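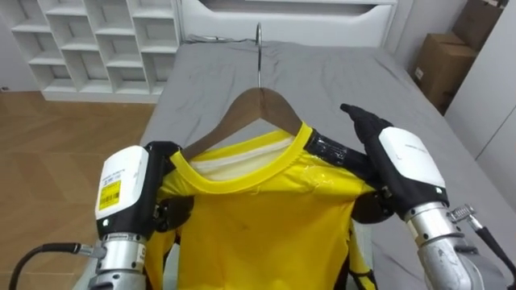

Both arms on the hanger task, yellow shirt on a wooden hanger.

Progress report to Lorraine Kettle, November 24, 2025
Gripper comparison, Trillari home tasks

We've had a really good month! The hanger task is now running in the bedroom, and it's showing up differences between the fingers that we never saw on the bench. Kirsty Gosling and I have done 30 runs with the original fingers and 30 with the longer Zinside set, same shirt and same hanger all the way through.

The original fingers are strong and hold on well once they've closed, but they need the arm lined up very carefully. The longer set forgave us a lot more. Dropped hangers came down from 17 to 10, and I think we can do better again once the closing speed is tuned.

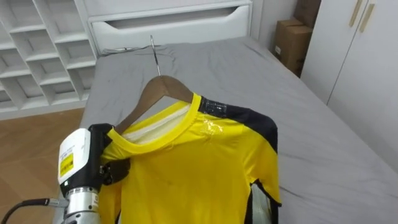 The shoulder is where most of the trouble starts. The fingers have to take the thin cloth and the end of the hanger in one go, and if they close a little early they get cloth only – then the hanger tips as soon as the other arm lets go. Vasco Lobo has written a small change to the controller that waits for a firmer contact before lifting. It's lovely to watch when it works.

Spending stands at £3,000, all of it on fingers and spare cables. The cable at the wrist still needs a better route, and Vasco wants a day for that before we start on trousers.

Next up: the same runs with a thicker shirt, and Yvonne Bickerstaff trying the controls with no practice beforehand.

Graham Greenwood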